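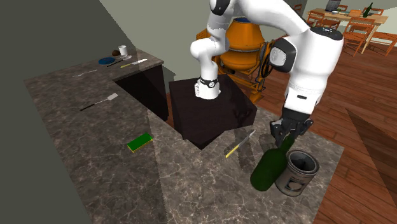

Elderberry is a slow wine and I'm afraid my answer is going to be a slow one too, so do put the kettle on before you start. I was so pleased to see your message come through this morning, as it's been very quiet on the list all summer and I was beginning to think everyone had gone over to gin. Most of what you ask comes down to time and darkness, and the second of those is easier to arrange than the first. A red like elderberry will lose its colour in clear glass on a bright shelf quicker than you'd believe, so I'd put every drop of yours into dark green, the same sort of glass as the wine bottle on the marbled worktop at the top of this message, and keep your clear bottles for the rhubarb, which will be drunk by Easter anyway if your household is anything like mine.

I'll take your questions as they come and leave your words in so that people can follow.

> Hello all, new here, or newish, I've been reading for a while without
> saying anything. Last August we picked a great heap of elderberries
> from the lane behind the old railway and I made my first proper wine,
> two demijohns of it. It's been sitting in the cupboard under the stairs
> ever since. I racked it once in November and again after New Year. It
> has stopped bubbling altogether and it's a beautiful colour, but when I
> tried a glass my mouth turned inside out. Is it ruined?

No! Please don't pour it away. What you've described is tannin, and every elderberry wine I have ever made has gone through it. The berries are full of the stuff, the skins especially, and a young elderberry is like sucking on a teabag. It does soften. My own feeling is that it isn't worth opening before its second birthday and it's a good deal nicer after its third, but I know people at the Plalside show who swear by five years and look down on the rest of us for having no patience.

If it's really fierce you can do something about it now. Some people fine with gelatine or egg white, which pulls a bit of the tannin down with it. I've done it twice and both times I was sorry afterwards, as the wine came out rather thin. What I'd sooner do is blend. If you can get a gallon of blackberry going this year, or even a plain apple, then a third of that to two thirds of your elderberry makes a very pleasant table wine and you can drink it much sooner. Keep one demijohn as it is, though, so you've got it to compare.

> I used a hydrometer at the start and again last week. It says 1,000 now
> and I can't remember what I wrote down for the beginning because the
> notebook got wet. Does that matter?

It matters less than the books make out. 1,000 is just about dry, though elderberry will often go a few points lower if it's kept warm enough. Bring a jar of it into the kitchen for a week and take a second reading. If it hasn't moved, it's done, and you can bottle with an easy mind. If it has dropped, leave the lot alone with the airlocks on until it settles. I learned that the hard way with a batch of parsnip that I was quite certain had finished, and which pushed its corks out one by one behind the settee over the course of a very warm spring. We were still finding bits of cork when we moved the furniture for the decorators.

As for the notebook, mine has a pencil tied to it and hangs on a nail well above the sink. I'm on batch 269, if you please, which sounds very grand until you know that a good many of those entries say things like "cloudy" and "never again". I do think you should write down the bad ones. I've had more use out of "never again" than out of anything I ever read about yeast.

> Can I use old shop bottles or do I need to buy new? My neighbour has
> offered me a crate of them but they're filthy and all have their labels
> on. Also some of them are screw top.

Take the crate and take them a bottle in return when it's ready! Shop bottles are perfectly good. I would turn away the screw tops for anything you want to keep, as the necks are thinner and I've never been happy forcing a cork into one. They do for something you're going to drink within the month. Check each lip with your finger, gently, for chips, and hold the bottle up to the window and look down inside it. Anything with a crust at the bottom gets soaked, and anything with a crust that won't soak off goes to the bottle bank. There are always more bottles.

For the labels I use hot water and washing soda, a good handful to a bucket, and leave them overnight. Most labels will be floating by the morning. The shiny sort that feel like plastic don't take any notice of water at all, and for those I fill the bottle with hot water from the tap, wait a few minutes for the glue to warm, and peel from one corner. Whatever sticky mess is left comes off with a little cooking oil on a rag, then washing-up liquid to get rid of the oil. I've tried the Stestus label remover that they used to have on the sales table at Plalside. It smelled of oranges and did the job, but no better than the oil, and you had to rinse for ever.

Then rinse, sterilise, rinse again and drain. It's the draining that people skimp. Do give them long enough upside down. A spoonful of old water left in the bottom can undo all that careful washing, and the punt (the dimple underneath, if yours have one) will hold a puddle on top too if you wash the outside last, as I always seem to.

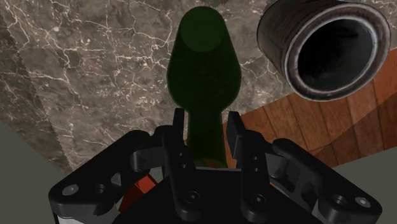 Dark green bottle, neck down.

You can buy a draining tree, and very handsome they look, but they take up half the kitchen. I used the dishwasher rack for years and then found an old Flustov crate at a car boot sale, wooden, with deep square holes, and it turned out to be exactly right for standing bottles on their heads. I line the bottom with a clean tea towel. Bottle on the same day you sterilise if you can, and if you can't, cover the necks with a bit of foil.

> Last thing, corks. Do I need one of those big floor standing corkers?
> I only have the two demijohns.

For two demijohns, no, I wouldn't. You'll get 12 bottles or thereabouts, and a hand corker will manage that with a bit of bad language. If you can borrow somebody's floor corker then do, it's a treat to use. Somewhere in the list archive there's a long argument on this very subject, from the days when there were more than 800 of us and everybody had an opinion, and I seem to remember that it ended in two people leaving and one of them coming back at Christmas. I have the Sjögren two-lever one, which I bought second-hand and have never regretted, though the paint has all gone from the handles.

Soak the corks for a little while in warm water with a crushed Campden tablet, no longer than twenty minutes or so, and dry them off before they go in. Please don't boil them. I know my mother did, and her mother too, but it makes them crumble, and then you're straining bits through a stocking on somebody's birthday. Leave a gap of a finger's width between wine and cork. Stand the bottles upright for 4 days to let the corks grip and after that lay them down on their sides, somewhere dark that doesn't get hot and cold by turns. Under the stairs sounds ideal, provided the boiler isn't in there with them.

I nearly forgot the stalks! You didn't say, but did you strip the berries with a fork before you crushed them? If a fair few green stalks went in, that would account for some of the harshness, and it can leave a waxy green gunk round the bucket which is a perfect nuisance to shift. It's vegetable oil again for that, before you go anywhere near it with hot water. This year, try freezing the heads whole in a carrier bag and giving the bag a good shake. The berries drop off like little beads and you hardly need the fork at all.

And while I'm writing – does anybody on the list still have the Plalside recipe for damson and elderberry port? The one with the bananas in it. I had it on a sheet of yellow paper and lent it out, and it has gone the way of all lent things. I've got damsons promised to me for the end of the month and I'd dearly love to make a gallon. I can remember the fruit but I can't for the life of me remember how much sugar, or when the second lot goes in.

Do let us know how you get on with the bottling, and keep one back at the far end of the cupboard where you'll forget it.

All good wishes from a rather damp garden,
Batch 269 (still cloudy)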